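Shehata Guest Apartments: Frequently Asked Questions

What time can I check in?
Check-in starts at 3 p.m. and checkout is at 11 a.m. If you need to leave bags before check-in, the office on Gunduler Street will hold them until 8 p.m. There is no charge for this.

How do I get my key card?
Key cards are handed out at the office when you show a photo ID. Two cards come with each apartment. A lost card is replaced for $12, and the old one is canceled right away.

Is there parking?
The lot behind the Uvel building has 48 spaces, first come, first served. We don't hold spaces. When it is full, use the public garage across the street and bring the ticket to the office for a reduced rate.

Can I bring a pet?
Dogs and cats are allowed in the Temero building only. The fee is $35 per stay. Please tell us when you book, as only the ground floor units are set up for animals. Guests with service animals can stay in any unit and do not pay the fee.

Do the apartments have kitchens?
All units have a stove, a refrigerator, a coffee maker and basic dishes. Units 534 and 655 also have a dishwasher. Salt, oil and coffee are not supplied.

Where do I do laundry?
Machines are in the basement of both buildings and take quarters or a laundry card from the office. The laundry rooms close at 10 p.m. because of the apartments above them.

Is there an elevator?
The Uvel building has one. The Temero building does not, so ask for the ground floor there if stairs are a problem.

Can I extend my stay?
Call the office by noon on the day before you are due to leave. In January we can nearly always say yes. In summer it depends on the next booking.

What is the cancellation policy?
Cancel seven days ahead for a full refund. After that we keep the first night. Refunds go back to the card you paid with and can take up to 10 business days.

How often are the apartments cleaned?
Every unit is cleaned between guests. Stays of a week or longer get a cleaning with fresh towels and sheets every seventh day. Wall switches and card holders are wiped as well as counters and floors. 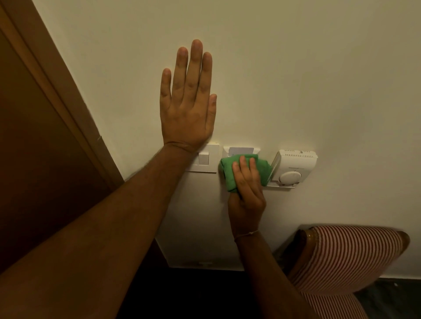

Wiping down by the light switch 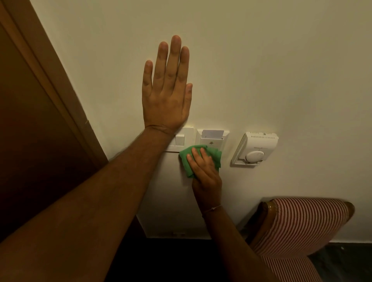
Page last changed: July 23, 2019

Can I skip the weekly cleaning?
Yes. Leave a note at the office the day before. Clean towels can be picked up there instead.

Who do I contact about a problem?
Ask for Yi-chun Fu at the office, or dial 802 from the phone in your apartment. After hours, the same extension goes to whoever is on call.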